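Kitchen cleaning tips, and which ones I'd skip

Every spring the same advice comes back around, usually with a lemon in it. I've tried most of it by now. I rent a narrow kitchen on the Balano side of town with hard water and one decent drawer, so take my results for what they are.

Baking soda and vinegar down the drain. It fizzes, and the fizz is the whole show. Mixed together the two mostly cancel each other out, and what's left is slightly salty water. My sink was as slow after as before. A cheap plastic drain strip from Diston pulled up a wad of hair and grease in under a minute. Use the strip. Throw it away after, whatever the package says about rinsing.

Lemon on a cutting board. Smells nice for an hour. Dish soap, hot water and standing the board on its edge to dry did more for the onion smell than any amount of citrus. Coarse salt does help if you want something to scrub with, and you don't need the fancy kind.

Coffee grounds in the fridge. No. Now you have a fridge that smells like fish and coffee. 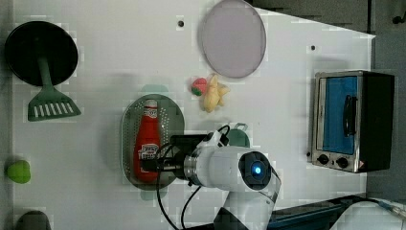
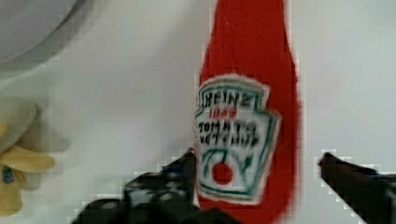
Stains are where the advice gets really bold. I keep a list of tips people swear by for tomato, and it includes milk, shaving cream and leaving the thing out in the sun. Sun does fade tomato on white cotton, I'll give them that one, though it took most of a weekend in June. For anything fuzzy, like that red plush ketchup bottle, I wouldn't go near the vinegar soak that gets passed around for stuffed toys. Read the tag first. If it has no tag, wipe it with a barely damp cloth and a drop of mild soap, try a small spot on the bottom, and let it air dry. Red fabric is the one I trust least, so keep it away from anything pale until you know what the dye does.

Podavine sells a "stain stick" that I paid for twice, to be fair to it. The first one did nothing on curry. The second one did nothing on curry either. Plain dish soap, worked in from the back of the cloth and rinsed cold, got out nearly everything else I tried it on – grease, gravy, salad dressing.

Nonstick pans. Stop using the rough side of the sponge, even if the label says you can. A soft cloth is enough while the coating is any good, and once it starts flaking no cleaning trick will bring it back. The boiled potato peel method only made the kitchen steamy.

Drawer dividers. The Bezerra set I bought slid around every time I opened the drawer. Two strips of shelf liner under it fixed that, and then I found the liner worked just as well with no dividers at all – spoons on the left, everything else on the right. I took the set back.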